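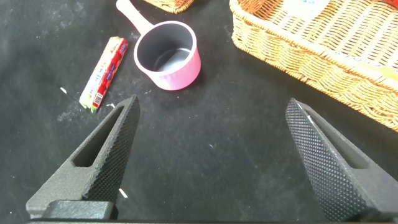 El cazo rosa, el caramelo y las cestas, vistos desde la muñeca. Pinza bien abierta y nada entre los dedos.

Tarde de noviembre enseñando a Iris

¡Por fin subo algo a la galería! Llevaba semanas prometiéndolo y siempre se me cruzaba otra cosa. Para quien llegue de nuevas: Iris es el nombre que le hemos puesto al brazo, y lo que hacemos con él es teleoperarlo. Yo muevo el mando, el brazo me sigue y todo queda grabado para que luego aprenda de mis demostraciones (y de mis torpezas, que también van dentro si no las borro a tiempo).

La tarea de este mes tiene dos partes: meter una chuchería en el cazo y, en la siguiente tanda, pasarla del cazo a una cesta. Dicho así parece cosa de niños. Pues llevo 106 demostraciones buenas de la primera parte y todavía hay tardes en que me peleo con el mando como el primer día.

Sobre la foto de arriba: es la vista que más uso cuando piloto, porque los dos dedos asoman por las esquinas de abajo y enseguida le coges el truco a la distancia. El caramelo es de los alargados, con el envoltorio mitad blanco y mitad rojo, y está en diagonal. Eso obliga a girar la muñeca antes de bajar, y ahí es donde más me lío. Si entro recta, lo agarro de través y luego no hay quien lo suelte con gracia. Fijaos también en las almohadillas negras de los dedos, con su cuadrícula de bultitos, ¡me encantan! Y sí, la mesa pide un trapo a gritos.

El cazo tiene su aquel. El mango queda hacia arriba a la izquierda y el caramelo está justo por debajo, así que procuro subir en vertical y no cruzar hasta tener altura de sobra. El fondo gris brilla bastante con esta luz, de modo que para soltar me guío por el borde rosa.

Ekaette Oyewole pilota mucho más fino que yo. Ella hace las tandas de 20 casi sin parar, yo a las cuatro seguidas ya necesito un café. Me dio un consejo que os paso tal cual: «cierra la pinza más despacio de lo que te pide el cuerpo». Desde entonces repito bastante menos.

La meta para cerrar la tarea son 130 demostraciones, y después toca la cesta grande, que me da un poco de respeto por el borde tan grueso. Cuando tenga esa tanda subo más fotos.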